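Brakov suspende modo rápido da célula de dobragem Skarex após falha na detecção de aperto

Actualização de software disponível em novembro; nenhum operador ferido, várias camisolas vincadas

A Brakov anunciou a suspensão temporária do modo rápido na Skarex, a sua célula robotizada de dobragem de vestuário. A decisão segue-se a uma falha registada na lavandaria industrial Lengyel, em Cirnomia, onde a garra deu por bem presas peças que mal tinha tocado e, noutros casos, continuou a fechar com uma convicção que o algodão não merecia.

Em 1,560 ciclos analisados, a falha ocorreu em 96. A empresa gostaria de lhes chamar casos isolados, mas o departamento técnico não deixou.
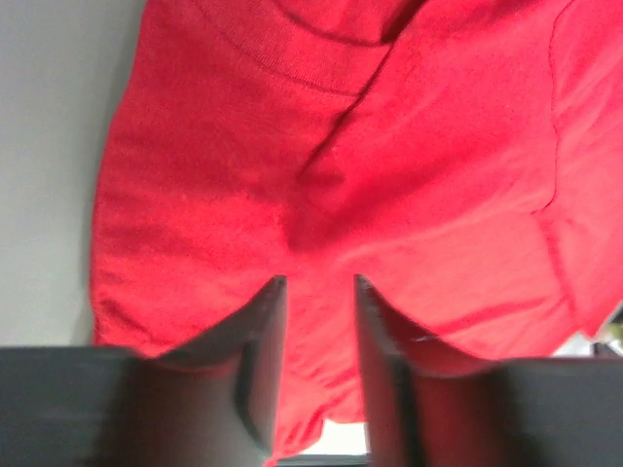
Garra aberta sobre uma T-shirt vermelha, com tecido entre os dois dedos.

A origem está na leitura da força nos dedos. Com malha amarrotada, o sinal de contacto oscila e o programa interpretava a primeira oscilação como aperto concluído. Em modo rápido não havia segunda leitura — fora retirada para poupar tempo, objectivo que se cumpriu até ser preciso parar a máquina.

"Ensinámos a garra a ter pressa e ela aprendeu", afirma Danjuma Osagie, responsável pela segurança de produto na Brakov. "Agora estamos a ensiná-la a confirmar, matéria em que progride mais devagar."

Os ensaios de correcção decorrem com T-shirts de algodão, agarradas por um canto e sem alisamento prévio.
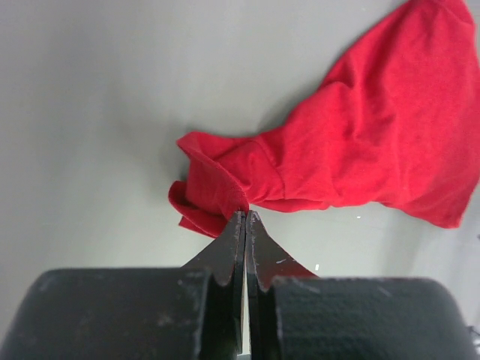 O que devem fazer os clientes

Desactivar o modo rápido no menu de manutenção e manter fechada a porta de protecção durante o ciclo. Se a garra parar com tecido preso, accionar a paragem de emergência antes de abrir a célula. Puxar pela peça com a máquina ligada continua a não ser um procedimento aprovado, por muito que seja praticado.

A actualização será gratuita e demora cerca de 8 minutos a instalar.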